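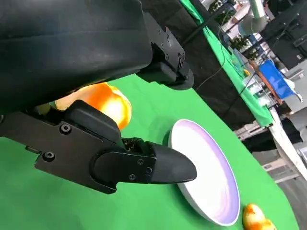
## Rooftop cell site inspection – checklist with comments

Site: Jostau exchange building, roof level
Operator: Pasaribu Mobile
Inspected by: Natanael Miranda, Rukico Field Services
Period: May 2020
Status key: P = pass, F = fail, C = pass with comment, N/A = not applicable

### 1. Access and working at height

- [x] **1.1 Roof hatch opens fully and locks in the open position.** P
- [x] **1.2 Fixed ladder, rungs and stringers.** C – Surface rust on the two lowest rungs. No loss of section. Wire brush and coat at next visit.
- [x] **1.3 Anchor points tagged and in date.** P
- [ ] **1.4 Guardrail continuous along the north parapet.** F – One clamp missing at the corner post. The rail moves by hand. Area taped off, work there restricted to harness until repaired.
- [x] **1.5 Walkway clear of loose cable and packing material.** P

### 2. RF exposure

- [x] **2.1 Warning signs at hatch and at each sector.** C – Sector B sign is faded but can be read from the walkway. Replacement ordered.
- [x] **2.2 Exclusion zones marked on the roof surface.** P
- [x] **2.3 Zone drawing at the hatch matches installed antennas.** C – The drawing still shows the old panel on sector C. The marked zone is larger than the new panel needs, so there is no immediate hazard. The drawing must be reissued.
- [x] **2.4 Personal monitor worn and tested before entry.** P
- [x] **2.5 Lockout contact number answered on test call.** P – Quote site reference 1672 when calling. Without it the desk will not reduce power.

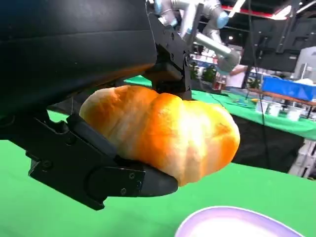
The test call also confirmed that power reduction is applied per sector. A crew working between sectors A and B has to ask for both, and has to get a separate confirmation for each. The present method statement mentions only one call. Rukico will send revised wording to Pasaribu with this sheet.

### 3. Antennas, mounts and feeders

- [x] **3.1 Mounting bolts marked, no visible rotation.** P
- [x] **3.2 Mechanical tilt matches the site record.** P
- [ ] **3.3 Feeder connectors sealed.** F – Tape lifting on one jumper at sector B. Reseal before the next service window.
- [x] **3.4 Feeder clamps at the required spacing.** C – Sound, but two are of a different pattern from the rest. Acceptable.
- [x] **3.5 Ballast blocks in place and level.** P – Sixteen blocks on the drawing, 16 on the roof.

### 4. Grounding and lightning protection

- [x] **4.1 Ground bar connections tight and free of corrosion.** P
- [x] **4.2 Down conductor continuous to the test link.** P
- [x] **4.3 Surge arrester indicators normal.** P

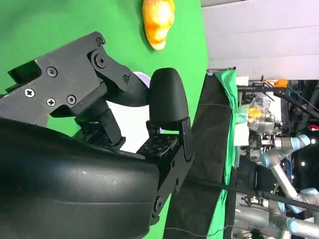
*Reading time: 3 minutes*

### 5. Equipment cabinet and power

- [x] **5.1 Door seals and locks.** C – The lower lock is stiff. Dry lubricant only.
- [x] **5.2 Fakitz rectifier shelf, alarms clear.** P
- [x] **5.3 Battery string, no swelling or leakage.** P
- [ ] **5.4 Insulating mat in front of the DC panel.** F – Not present. Mat rated to 1000 V to be supplied.
- [x] **5.5 Fire extinguisher charged and tagged.** P
- [ ] **5.6 Standby generator hookup.** N/A – None fitted.

### 6. Open actions

| Item | Action | Owner |
|---|---|---|
| 1.4 | Replace clamp, retest rail | Building owner |
| 2.3 | Reissue zone drawing | Pasaribu |
| 3.3 | Reseal jumper | Rukico |
| 5.4 | Supply mat | Rukico |

Items 1.4 and 5.4 must be closed before any crew is sent to the roof for upgrade work. Item 3.3 may be done on the same visit.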